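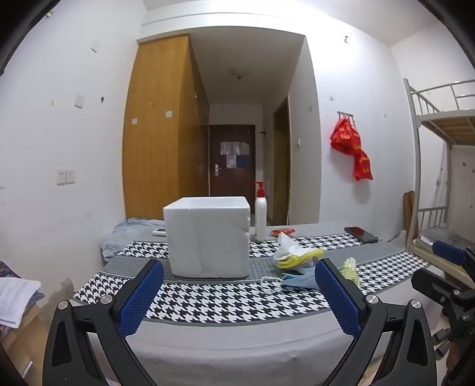
Styrofoam box on the bed, pump bottle behind it.

The insulin notes I promised in June are still unfinished, so this post covers a narrower question that three readers have asked by email: how well does a foam shipping box hold temperature if you keep using it after the delivery, and is it worth keeping a log.

Short answer to the second part: yes, if you own a logger already. I would not buy one for this.

The setup. I put a small USB logger in the middle of the box, wrapped in a dish towel so it did not touch the gel packs directly. The logger takes a reading every five minutes. The last run came to 501 readings, a little under 42 hours. Two gel packs, frozen overnight, one on the floor of the box and one on top of the towel. The box stayed closed and out of direct sun. Room temperature I took from the thermostat in the hallway, so treat that side of things as weak data.

The curve has the shape you would expect. There is a fast drop in the first hour while the air and the towel give up their heat, then a long flat stretch while the gel melts, then a climb that starts slowly and gets steeper. The flat stretch is the only part that matters for storage. Mine held for 19 hours with the lid taped and 14 with the lid just pushed down. I ran the untaped version twice because I did not believe the gap. The second run came out within half an hour of the first.

Kálmán Juhász wrote to say that the lid seam is where most of the loss happens and that packing tape beats masking tape. I agree on the tape. On the seam I would like to see numbers, and so would he, so he is going to repeat the run with a strip of weatherstripping under the lid.

Placement of the packs made a bigger difference than I had assumed. With both packs on the floor, the logger read 3 degrees warmer at hour ten than with one above and one below. Cold air sinks, so a pack on top does more work. It also puts weight on whatever is under it, which you should consider if you are packing glass vials.

Freezing is the other risk, and the one the forums skip. A gel pack straight from a deep freezer can be far below the freezing point of water, and insulin that has frozen has to be thrown out. In one early run, without the towel, the logger went under 32 F for 35 minutes. Since then I leave the packs on the counter until the surface starts to sweat, and I keep cloth between the pack and the contents. With both changes the lowest reading has been 36 F.

Things I have not tested: opening the box at intervals, a hot car, and a half-full box against a full one. Norbert Jakab says a full box should do much better because the contents add thermal mass. That is true if the contents go in cold. If they go in at room temperature they are just more heat for the packs to absorb.

The spreadsheet has 3398 rows across all runs. I have cleaned up the time stamps, but the first sheet is still in Celsius and the rest are in Fahrenheit. Ilona Hegyi found an error in the column that converts between them, now fixed. If you downloaded the file before September 28, 2021, please get it again.

None of this replaces the leaflet that comes with your medicine or a call to your pharmacist. The limits there are the limits. My runs only tell you how one box behaved in one apartment.

Next I want to do the half-full test, with water bottles standing in for the contents. Comments are open, and if you have logger data of your own, send it as CSV with the units in the header row.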